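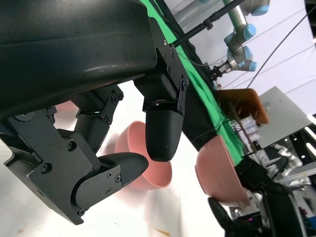
Trendcombe Soup Supper Planning Group
Minutes of the meeting held 17 April 2018, Pernotden Hall, small room

Minutes of the last meeting were read and approved with one spelling fix (Leitão has a tilde, and the bakery will thank us for it!).

1. Date and hall
The hall has confirmed us for the second weekend in August. We get the kitchen, the side porch and both long tables. Doors open at 5. It was great to hear that the new stove is in and all the burners light.

2. Menu
Lively discussion, and a very happy one. Agreed on two soups: the tomato and white bean from last year, and a chilled corn soup that was tasted at the meeting and finished before item 3. Leitão Bakery will supply 40 rolls and would like the order a week ahead. The lentil soup was put off to the winter supper, with regret from its many fans.

3. Bowls and spoons
Agreed to use real bowls again and skip the paper ones. The pink ones were liked by all, and they look lovely on a white table. Spoons to be borrowed from the hall. Dish washing will be done in 2 shifts, and the first shift eats early.
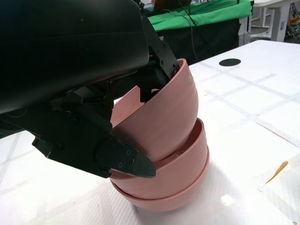
Pink bowls, stacked.

4. Tickets
Price set at $11, kids under six free. Setik Hardware has offered to sell tickets at the front counter again, which was a huge help last time. Posters need to be up before the school year ends so families see them.

5. Music
The fiddle group would love to come back and can play for an hour. They asked for chairs without arms and a spot out of the wind. Moved, seconded and passed with applause.

6. Any other business
The porch light still flickers. The hall will be asked again. A request for a pie table was warmly received and goes on the next agenda.

Action items
Roll order: kitchen team
Poster draft: publicity team, 15 copies to start
Chairs for the fiddlers: setup team

Meeting closed at 8:40. Next meeting same room, bring a soup to taste if you have one in mind.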